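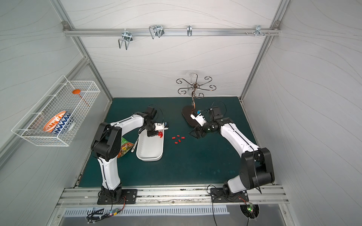 Hooks on the rail and a wire mesh basket with an orange spoon and two patterned bowls.

Dritcombe Lorry Waiting Area: Progress Report to the Fondlow Fund
Reporting period: April to July
Submitted by Multia
Lead officer: Pauline Pickering

1. Summary

Work on the waiting area is on course to finish within the agreed budget, although the opening has moved from September to October. The main parking surface has been laid and marked out. Drainage at the lower end is complete. The delay concerns the electricity supply to the lighting columns and the driver building, and is described in section 4.

The trial booking scheme began in May and is already in daily use by hauliers serving the freight terminal. Queues on the approach road have become shorter in the mornings. There has been less change in the late afternoon, and we do not expect to see much until the site itself is open.

2. Background

The Fund will recall that lorries bound for the terminal have for several years been obliged to wait on the public road when the gates are closed or when paperwork is held up. On the worst days the line has reached the roundabout and prevented buses from turning. Residents of the lower part of the town have complained of engines left running overnight, and drivers have had no access to toilets or drinking water while they wait.

The grant pays for a surfaced waiting area with 60 spaces, a small building for drivers, and a booking scheme to spread arrivals through the day. The land is held by Multia on a long lease from Pagano, the terminal operator.

3. Work completed

Surface and drainage. The contractor finished the main surface in June. A soft patch was found near the eastern boundary, where an old ditch had been filled at some time in the past, and this had to be dug out and made good. The cost was met from the contingency. All 60 spaces have been marked, including 4 longer bays for abnormal loads.

Access. The new entrance has been built and the kerbs set back to give lorries a wider turn. The highway authority inspected the work in July and asked for one sign to be moved, as it hid the pedestrian crossing from drivers leaving the site. It has been moved.

Driver building. The walls and roof are up and the windows are in. Plumbing has been installed but not tested. Following comments from drivers, the showers have been separated from the toilets and the seating area has been enlarged by giving up one of the two store cupboards.

Booking scheme. Hauliers reserve an arrival slot by telephone or online. Andor Vass manages the scheme and meets the terminal's gate staff each morning at 7.30. By the end of July 50 firms had registered, and the busiest week saw 600 bookings. Most of the firms that have not registered are based abroad and visit only now and then. Katalin Vida has prepared the joining instructions in Hungarian, Polish and Romanian, and these are now handed out at the gate.

4. Difficulties and delays

The electricity connection was due in June. The network company has since found that the existing cable under the lane cannot carry the extra load and must be replaced. This requires a lane closure, which could not be granted during the summer roadworks on the main road. The closure is now approved for September. Until it is done the lighting cannot be commissioned, and we do not consider it safe to open the site after dark without it.

We looked at opening in daylight only, using temporary toilets. Tamás Fülöp, our site manager, advised against it. Lorries would have had to be cleared from the site each evening and would have gone back on to the road at the busiest time. Pagano shared this view.

A second matter is the use of booked slots by lorries arriving very early. Some drivers reach the town several hours ahead of their slot, having allowed for delays at the port, and wait on the verge. Wardens have spoken to those concerned. The waiting area will take most of these vehicles once it opens, but the rule on how early a driver may enter has still to be settled with Pagano. Our preference is for a generous limit in the first winter, reviewed in spring.

5. Relations with residents and drivers

Two open evenings were held at the school. Questions were mainly about noise, litter and the height of the lighting columns. The columns nearest the houses will now be fitted with shields, and the hedge on that side is to be thickened in the planting season. One group of residents remains opposed to overnight use, and their letter has been forwarded to the Fund separately.

Vibeke Bach has continued the interviews with drivers at the gate. The points raised most often were clean toilets, hot food and clear information on how long the wait will be. The first is in hand. For hot food, talks are under way with a local caterer who would bring a van at breakfast and in the evening. For the third, we propose a display screen in the driver building fed by the terminal's own system, and Pagano has agreed in principle to supply the data.

6. Finance

Spending is in line with the revised profile sent in May. The contingency has been drawn on once, for the ground works noted above, and the remainder is held against the cable replacement – our share of which is still to be confirmed by the network company. No further grant is requested. We ask the Fund to agree that the final payment be moved back by one month to match the new opening.

7. Next period

The lane closure and cable replacement will take place in September, followed by testing of the lighting and plumbing. Wardens will be recruited in the same month. Subject to the safety inspection, the site will open to booked vehicles in October and to all vehicles in November. The next report will include the first queue counts taken with the site in use.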